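Homing and Grid Calibration for a Bench-Top Arm
Second-year mechatronics project report, Trornano build
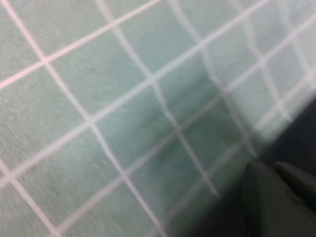 The aim of the project was to get a small home-built arm to find a known point on a work surface and return to it without anyone nudging it by hand. The arm, which we called Trornano, was put together on a bench in the Vikosau shared workshop over one semester. The workshop gave us a shelf and a key to the side door. We had to clear the bench by 9 every night, so the base could not be bolted down and had to be clamped again each session.

Clamping is where most of the trouble started. A base that goes back even slightly rotated puts every saved position out. Our first fix was two pencil marks on the bench edge. These wore off and were never very good to begin with. We then decided to let the wrist camera work out the rotation from a grid on the work surface, and to correct the saved positions in software.

Method

The calibration routine moves the gripper to 6 poses over the grid. At each pose it takes a picture, looks for straight lines, sorts them into two directions and works out where they cross. The crossings are matched against the grid spacing, which we typed in by hand. The line finder came from an earlier class assignment and was not changed much. Everything runs on an old laptop.

Results

The first version took pictures while the arm was still travelling. Lines came out doubled, and the program often treated one line as two. It also lost lines in the shadow under the gripper and in the part of the view the fingers block. We made three changes.

The arm now stops and waits 400 milliseconds before each picture. A mask removes the corner where the fingers sit. Line pairs that are too close together to be real are merged into one.

After these changes we ran the routine 80 times across several sessions, taking the clamp off and putting it back between runs. It found a usable rotation in most of them. The failures were nearly all in the late afternoon, when sun came through the roller door and washed out the pale lines at the far side of the surface. Closing the door helped, but other members needed it open for deliveries.

Problems not solved

The wrist joint has some backlash, and the routine can't tell this apart from a small rotation of the base. We tried always approaching each pose from the same side. It made the results more consistent but we did not have time to measure by how much. A stiffer wrist bracket has been drawn up and is waiting for printer time.

Evida project group, Vikosau Workshop. Contact the group through the front desk. Back to top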